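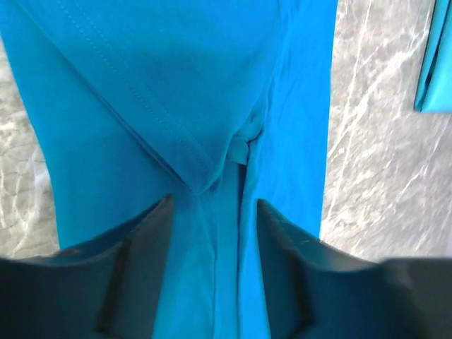
Wrist view, turquoise cloth between the fingers, marble-patterned surface behind.

Plokgate Fold: wrist-camera recordings of cloth handling

Version 1.2, 6/4/24
Maintainer: Shigeru Minami
Built at the Skolard shared workshop, bench 3

Summary

Plokgate Fold is a small set of recordings from a home-built arm handling plain cloth. The arm is driven by hand through a leader arm of the same size. There is no learned policy in this release. The set holds 128 episodes. Each has wrist video, joint positions, gripper opening and a short text label.

Hardware

Arm: Kudo five-joint kit, second-hand, with new bearings at the shoulder and elbow.
Gripper: two-finger, parallel, Vindinetti servo. Fingers are dark grey with pointed tips.
Camera: fixed to the wrist plate. Focus is locked with a drop of glue. Do not try to turn the lens.
Supply: 12 V for the arm, separate 5 V for the camera. Sharing one supply caused dropped frames whenever the elbow servo was under load.

Files

episodes/ one folder per episode, numbered from 000
calib/ camera matrix and joint offsets
labels.csv episode number, label, operator notes
skip.txt episodes with known faults

Joint values are in degrees. Gripper opening runs from 0 (closed) to 800 (fully open) in servo units, not millimetres. Timestamps are in milliseconds from the start of the episode. Any episode longer than 2000 frames is split into parts a and b.

Edge labels

Fold lines are the hardest thing to label in this set. We mark the outer edge of the cloth and the inner crease separately, as the two are often close to parallel and a single line is no use for planning a grasp. 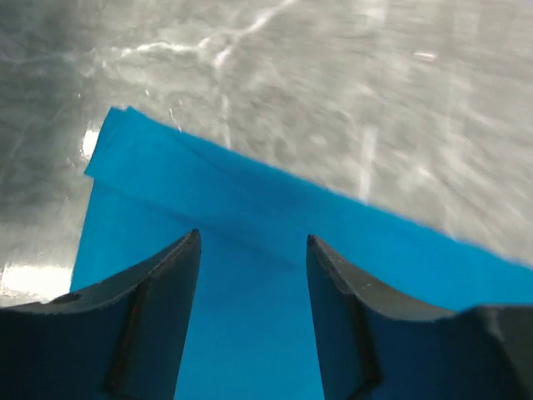
Exposure is fixed for the whole release, and the gain was set with the gripper over the cloth. The background is glossy and throws back white streaks and patches of glare, one of them right beside the corner of the folded flap. A plain brightness threshold will pick these up as edges. Masking on hue first works better with the blue cloth. The mask script is in tools/ and takes the hue limits as arguments.

Known faults

Episodes listed in skip.txt (22 in all) have a joint offset error at the wrist. Video is fine, positions are not.
Gripper opening lags the video by one or two frames. No correction has been applied.
Labels were written by one person and have not been checked by a second.

Changes

1.2 Split long episodes. Added skip.txt.
1.1 Fixed column order in labels.csv.
1.0 First release.

Planned for June: new finger pads and a repeat of the calibration. Send fault reports to the maintainer with the episode number and frame number.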